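Eketti Shield

The Eketti Shield is a limited-overs cricket competition for amateur women's clubs, played each year over one long weekend in November. It takes its name from the Eketti Ground, where all the matches are held on two adjoining fields. The present holder is Demberg Women's Cricket Club, which has won the shield more often than any other side.

Format

Eight clubs take part. They are divided by draw into two groups, and each club plays the other three in its group once. The winners of the groups meet in the final on the last afternoon. If two clubs have the same number of points, the result of the match between them decides which one goes through, and net run rate is used only when that match was tied or abandoned.

An innings lasts 20 overs, and no bowler may bowl more than 4 of them. The competition follows the ordinary laws of the game with two local changes. A batter who reaches 64 runs must retire, but may return when all the other batters are out. A ball which strikes the row of poplars on the north side of the second field counts as four runs, also when it has not touched the ground before.

The retirement rule was for a long time disputed among the clubs. Its supporters said that it gave the lower order a chance to bat, while Demberg asked on several occasions to have it removed. It has been kept for the group matches and does not apply in the final. 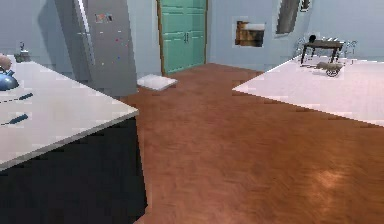 A kitchen island with a white countertop and a dark blue base.

History

The competition began as a single match between Demberg and Clindness, two clubs which shared a coach and had few opponents within a reasonable distance. Clindness won this first match by three wickets. In the following year two more clubs were invited, and the present number was reached when the second field at Eketti was leveled and received its own pitch.

In the early years the matches were played on matting laid over concrete. The ball bounced high and came quickly to the bat, and most wickets fell to catches behind or near the wicket. After the change to turf the scores became lower and spin bowlers took a larger part in the results. The lowest total of the competition, 39 by Clindness against Demberg, was made in the first season on turf, after a morning of rain.

The shield itself is made of dark wood with small metal plates for the names of the winners. The space on the front was full after some years, and the later plates are fixed to the back. The name of one winning captain is misspelled and has never been corrected.

Notable players

Berenice Serrano, an opening batter for Demberg, holds the record for the most runs in a single edition, with 418. Because of the retirement rule, this total could only be reached by returning to the crease, and she did so in two of the group matches. She scored mostly on the leg side and was known for taking very quick singles. After she stopped playing, she served as an umpire at the same competition.

Svenja Ammann of Clindness is the leading wicket-taker of the shield. She began as a medium-pace bowler and changed to off spin after a shoulder injury. In the final which Clindness won by one run, she bowled the last over and dismissed Serrano with the second ball of it, caught at deep midwicket.

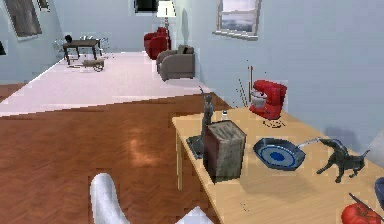

A red stand mixer near the far end of a light tan table.

Trịnh Prize

The Trịnh Prize is given to the best fielder of the weekend. It was founded by the Trịnh family, who kept a sports shop near the ground, and the winner receives a pair of wicketkeeping gloves whether she keeps wicket or not. The umpires choose the winner. Runs and wickets are not considered, and the prize has gone several times to a player from a club that lost all its group matches.

Coverage

Scorecards of the earliest editions are incomplete. Those from the matting years were written in pencil, and for some matches only the result and the name of the highest scorer are known. For this reason the bowling records are usually given from the first turf season onward.

This article was last revised on 2025-12-14.

Related articles
Clindness Women's Cricket Club
Demberg Women's Cricket Club
Eketti Ground
List of Eketti Shield finals
Matting pitch
Net run rate
Trịnh Prize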